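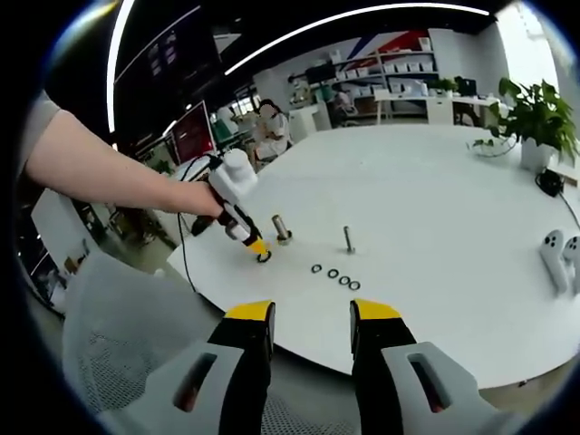
Small black ring, metal peg, round white table

Search this board Advanced Go

Leaky kitchen faucet — replace the O-ring or the whole thing?
Posted 2 August 2024 by Rui Matos
Print this | E-mail this

rmatos: My Skinby faucet has been dripping since November and I finally pulled the handle off. The ring in there was flat as a pancake. A new faucet is $87 at Witamow, a bag of rings is 4 bucks. I want to go cheap but my wife is already looking at faucets, ha. What would you do?

dripdry_378: Rings! Take the old one to the store and match it. I've done mine three times and it's the same faucet we moved in with.

LauraB: Gonna disagree. If it's flat, the seat is probably chewed up too, and you'll be back under there by Christmas. Buy the faucet.

dripdry_378: You can check the seat with your finger in two seconds — smooth is fine, rough isn't. No need to spend 87 bucks on a guess.

LauraB: Fair, but his is old. Parts get hard to find.

rmatos: Seat feels smooth to me. Do I need grease on the new ring?

dripdry_378: Yep, silicone plumber's grease, just a dab. No Vaseline!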